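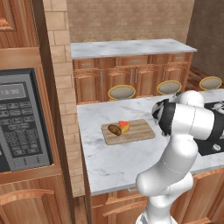 I bought my wedding dress secondhand and had it altered. A few people asked me how it went, so I'm putting it all in one thread. Long one.

The dress is a Skavedari, ivory crepe, long sleeves, low back, small train. The first owner wore it once in February. She paid $3,064 for it new, and the original receipt came in the box.

I found it on Plenda. I had a saved search going for a while with my size and the sizes on either side of it. Most of what came up was strapless lace, and I don't like strapless on me.

Bridal sizes run small. I wear an 8 in regular clothes and the dress is labeled a 12. If you search by your normal size you will scroll past everything that fits you.

Ignore the label anyway and ask the seller for measurements. Bust, waist, hip, and hollow to hem. Hollow to hem is from the dip at the base of your neck straight down to the bottom of the skirt.

Also ask what shoes she wore with it. My seller was two inches taller than me but wore flats. I wear a low block heel, so the length came out closer than I expected.

Questions I sent before paying:
Was it altered already, and where?
Was it cleaned after the wedding?
Any pulls, stains, missing buttons?
Does the bustle still work?
Can you send a photo of the hem, inside and out?

She answered all of them the same evening. Another seller, for a different dress, told me to "just check the pictures." I didn't buy that one.

The "was it altered" question matters the most. Taking a dress in is usually fine. Letting it out depends on how much fabric was left inside the seams, and some shops trim it away. Mine still had it at the sides. The sleeves had been shortened and there was nothing left to let down.

So the sleeves hit just above my wrist bone. I decided I could live with that. If you want a true full-length sleeve, get the sleeve measurement too. I forgot.

It arrived folded in tissue in a plain box. I hung it in the bathroom doorway overnight with a sheet pinned around it. Most of the fold lines dropped out of the skirt. The ones in the sleeves stayed until the final press.

Alterations. I called four places. Two of them only work on dresses bought in their own store. One was booked solid. The fourth was Garg, a small shop over a shoe repair place, and they gave me a first appointment at 8 in the morning.

When you call, say that it's a wedding dress, what the fabric is, and the month you need it. If you just say "a dress" you get quoted for a regular hem and then everybody has to start over.

Bring to the first fitting: the exact shoes, the exact bra or cups, and anything you plan to wear under the skirt. I brought the shoes and the wrong bra. The bodice got pinned at the second fitting instead.

What I had done: hem, sides taken in at the waist, cups sewn in, one new bustle point, and a hook replaced at the back of the neck. Total was $387 with the final steaming included.

The hem was more than half of that. Crepe with a lining means two hems, and the train has to be blended in so the front doesn't look chopped. I had budgeted for one hem.

I had three fittings. The first was pinning, the second was trying on the basted version, the third was final. I would keep all three even if the shop says two is enough. The waist was too tight at the second one, and I only noticed when I sat down.

Please sit down in it. Also lift your arms, hug somebody, and walk up a step if they have one. Standing straight in front of a mirror tells you very little about dinner and dancing.

Bustle notes. Mine is an over-bustle, with buttons on the outside and loops under the train. The old one had a single point and the crepe sagged on both sides of it. We added one more higher up.

Take your phone to the last fitting and film the seamstress doing the bustle, with her talking through it. Then send that to whoever is doing it on the day. My cousin watched it in the car and had it up before the first song.

Pack a safety pin and a crochet hook. The hook is for the small loops on the back buttons. It took my mother a long time with her fingers and hardly any with the hook.

On cleaning: I didn't clean it before the fittings. There was a faint gray line at the old hem, and the new hem was going to be higher anyway, so that part went away. If yours has a stain on the bodice, show the shop before they start cutting and ask what order to do things in.

Timing. I bought it five months out and had the first fitting ten weeks before the wedding. It was finished with two weeks left. I picked it up after work and hung it on the back of the closet door with a cotton sheet over it. I didn't use the plastic bag.

We got married in Oselau, a three hour drive. The dress went flat across the back seat on top of a clean blanket, and nothing went on top of it. It needed 30 minutes with a steamer when we got there, mostly on the train.

If you borrow a steamer, run it into a towel first. The one at the rental house spat brown water for a while before it cleared up.

Things I'd do differently: get the sleeve length, bring the right bra, and ask for the alteration quote in writing. Mine was on a sticky note. The price didn't change, but I worried about it more than I needed to.

Things I'd do the same: wait for the neckline I wanted, keep the seller's messages, and stop looking at listings once I'd paid. I deleted the saved search the day the box came.

A few people asked if it felt strange to wear someone else's dress. It didn't. She mailed me a card with it and I sent her a picture afterward.

Will I resell it? Probably. It's at the cleaner now. The hem got dirty on the grass and there is a drip of something on the left sleeve. I'll list it once I see how that comes out, with all the measurements this time, sleeves included.

Someone just asked about the veil. I didn't wear one. I had a comb with small pearls, and it slid out during the second dance. Use two pins, crossed, under the comb.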